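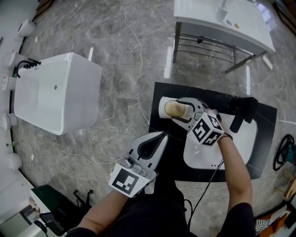 Skaltell hand-held gripper pair, tried at the Irkness open day

Irkness runs its open day in April, in the same hall where it keeps its bathroom test fixtures. I went mainly for the Skaltell hand units, which I had read about and not been able to try. The session was 19 minutes of hands-on time with both grippers, on a task set by the staff, followed by a look at the recorded data on a desktop screen. I did not have the units on my own bench, and everything below should be read with that in mind. There was no arm at this station. The visitor supplies the arms.

What was under test

Two hand-held grippers, one per hand, the right one with a pair of gray-and-white curved fingers and a trigger in the handle. The right unit was tracked by a white cube on top with black fiducial patterns, the left by a flat square marker plate attached at the base of the gripper. A view from head height is recorded alongside the finger position. The recording software is Dandora, version 2, running on a separate computer. The fingers themselves are made for Skaltell by Lại and can be ordered separately.

The published maximum opening is 105 mm between fingertips. Finger position is logged at 50 Hz. I had no calipers with me and took both numbers from the data sheet at the station.

Grip and handling

The handle is comfortable for a medium hand. I take a medium work glove, and my index finger landed on the trigger without adjustment. A colleague with larger hands reported contact between the second knuckle and the housing when the trigger was fully closed, and he stopped using the left unit early for that reason. Skaltell lists one handle size. A spacer would solve this at very low cost.

Weight is acceptable for short work. The balance is slightly forward of the hand, and it moves further forward once an object is held. With the right unit pointed down at the mat I could rest some of the weight on the work. With the unit held level and the elbow unsupported, my wrist was tired well before the session ended. I would plan for breaks, and I would not ask an operator to run a full shift with these.

The trigger travel is long and close to linear. Most of the useful control is in the middle third. The last part of the travel adds closing force with very little finger movement, so overgripping is easy. There is no force readout in the hand. Dandora shows an estimated value on the screen, but an operator looking at the mat can't look at the screen as well.

The task

The station was a black rectangular mat on the tile floor, with a white basin and its black faucet-like fixture set on it. The work piece was a wooden cylinder, and the job was to pick it up and seat it in a white cylindrical holder at the near end of the mat. The right hand did the seating. The left hand was free to steady things or to stay out of the way. In practice I parked it, open, at the edge of the mat for most of the insertion.

Picking up the cylinder was easy. The curved fingers center a round object as they close, and an approach that is off by a finger's width is still recovered. This is the best feature of the Lại fingers and it worked every time I tried it, including from an angle I would have expected to fail.

Seating was harder. The same curve that centers the cylinder also lets it tilt along its length when the end meets the rim of the holder. On my first attempts I pushed straight down, felt the cylinder rotate in the fingers, and had to release and regrip. The method that worked was to touch the rim with one edge, bring the cylinder upright, and only then press. The staff teach this method after the visitor has failed a few times. It should be on a card.

The fingertips transmit contact well. I could feel the rim through the handle, and I could tell the difference between the cylinder sitting on the rim and the cylinder starting to go in. Many grippers in this class have so much play in the finger linkage that this information is lost.

Working on the floor is a poor arrangement. The station puts the operator over the mat, bent forward, with both forearms reaching down. A table of normal height would have made the same task a good deal less tiring and would have changed my opinion of the weight. There was a white table close by with other items on it. I asked whether the mat could be moved up and was told the position had been calibrated for the day.

Cabling

The right unit is wired. A black cable leaves the gripper and runs down past the forearm, and it is stiff enough to be felt. When the wrist rolls outward the cable pushes back. When it rolls inward the cable comes up against the sleeve. I ended by routing it along the outside of my forearm, which helped, though the loop still caught on my cuff from time to time.

A clip at the wrist ought to be included. The cable exit also needs a better strain relief than the one fitted, as the present one lets the cable bend sharply right at the housing.

Floor cabling at the station was untidy. A long white cable crossed the floor toward the mat, with thinner white wires near the bathtub, and visitors were stepping over all of it. That is a remark about the venue and not about the product, but anyone planning a similar setup should budget for cable covers.

Tracking

The cube on the right unit is the better arrangement. It presents patterned faces in several directions, and in playback the right-hand track was continuous through the pick and through the upright motion. There was a short dropout when I leaned in so close that my own shoulder got in the way, and Dandora filled it with a straight line. The fill is marked in a different color in the track view, which is the correct way to do it.

The plate on the left unit is flat and works well only when it is turned toward the viewpoint. Parked at the mat edge, it tracked without trouble. When I lifted the left unit and rolled it to steady the holder from the side, the track broke up and took a noticeable time to return. For a task in which both hands do equal work, I would want cubes on both. Staff said a second cube can be ordered, and could not give me a price.

The cube does have a cost. It adds height on top of the gripper, and I touched the basin's faucet with it once while bringing the cylinder across. The mount held and the track showed no offset afterward. In a cabinet or under a shelf the cube would be a real limit on where the hand can go.

Software

Dandora 2 is plain and quick. Each attempt becomes one recording, with start and stop on a foot switch. The foot switch is a sound choice with both hands occupied, though it is not included in the base kit. Playback shows the head-height view next to the two tracks and the finger opening. Scrubbing is smooth. Trimming a recording takes two clicks, and the untrimmed version is kept.

Labels are less good. Each recording can be marked as complete or failed, and there is no third choice. An attempt in which the cylinder is seated after a regrip is complete, but it is also the sort of attempt a person would want to find later. I was told to put this in the notes field. Notes can't be searched in this version.

Export was shown briefly. The files opened without errors in the viewer on the station computer. I did not get to take a set home, so I can't comment on how they behave in anyone else's tools.

The open day itself

The hall is a good place to see equipment of this type, since the fixtures are full-size: a row of wall-mounted toilets along the white wall, a freestanding bathtub with a black faucet, and the basin at the station. The aim of the Irkness project is to record cleaning and fitting work around such fixtures, and the cylinder task is a warm-up for it. I would have preferred to try something on one of the toilets, where reach and clearance are the actual problem. The staff said this is open to partner sites only.

Explanations were clear and the staff knew the limits of the units. The printed handout covered the software in detail and gave the gripper one paragraph. Lighting was even and caused no tracking trouble that I could see. The afternoon was crowded, and the line for the station was longer than the session. Go in the morning.

Rating

Fingers: very good. Self-centering on round objects, clear contact feel, some tilt under end load.

Handle: good for medium hands, doubtful for large ones.

Cable: fair. Usable once routed along the forearm, and it should not be left to the buyer to work that out.

Tracking: good with the cube, fair with the plate.

Software: good, with weak labeling.

I would buy one right-hand unit for single-hand tasks at table height. I would wait on the pair until the left unit ships with a cube and the handle comes in a second size. Skaltell also offers a flat-finger set for the same base, which was in a case at the station and could not be fitted during the session. For boxes and thin panels it may be the better choice, and I have asked for a loan set to check.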